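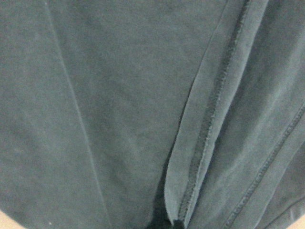 How many times can you wash a T-shirt before it stops being a T-shirt?
Long after you think it has, provided you stop drying it on high.

I put the question to Dexter Layug, who has run the finishing table at the Lundgren laundry for most of his adult life and who folds a shirt the way other people shuffle cards. He looked at the one I had brought, a green thing I have owned since before my knees went, and turned it inside out without asking.

"Everybody looks at the front," he said. "The front will lie to you."

What he wanted was the side seam. On an ordinary knit shirt the inside edges are bound with an overlock stitch, several threads looped around the raw cut so it can't fray. It is the least glamorous part of the garment and it does most of the work. When the body of the shirt has gone soft and a bit blotchy, the seam usually still has years in it. When the seam goes, you own a dust cloth.

Mine was fine. I was oddly flattered.

Oda Westerberg, who teaches mending two evenings a week above a shoe shop in Ginton, keeps a shirt she claims has been through the wash 742 times. She has a notebook to prove it, and I have seen the notebook, and I have decided to believe it because the alternative is a longer conversation. The color has left for somewhere warmer. The cloth feels like the ear of an old dog. She wears it to class and lets people pull on it.

Her rules are short. Wash inside out, in cool water, with less detergent than the cap suggests. Skip the softener, which coats the fibers and makes everything feel expensive for a week. Dry it flat or over a rail, and if you must use the machine, take the shirt out while it still has a little damp in it.

Then there is the folding, on which I found no agreement at all. Layug folds in thirds, sleeves back, bottom up, done. He gave me a stack to practice on and I got through 40 of them in the time it took him to finish the rest of the cart and eat a sandwich. Westerberg rolls. Wulan Harahap, a former shop manager who once folded sweaters for a living and now refuses to fold anything, hangs every shirt she owns and regards drawers as a kind of surrender.

"You fold it, it creases," she told me. "You unfold it, you're annoyed. Where is the profit in that?"

The crease is a fair complaint. Cotton remembers being pressed, and a shirt left at the bottom of a pile since January will come out with a line across the chest that no amount of tugging persuades. Layug's answer is to rotate the stack, clean ones in at the bottom. Mine has been to wear a jacket.

He also taught me to smooth the seams before making the first fold. A side seam that flips over on itself makes a small ridge, and the ridge presses into every layer above it. You lay the shirt down, run the flat of your hand from armpit to hem, and push the seam allowance the same way on both sides. It takes seven seconds. I have now done it every day for a month, and my family has started leaving the room.

The green shirt went back in the drawer, third from the bottom, seams flat. There is a bleach spot near the hem I had never noticed before. Westerberg says she can dye over it, but she wants to see how the next few washes go first.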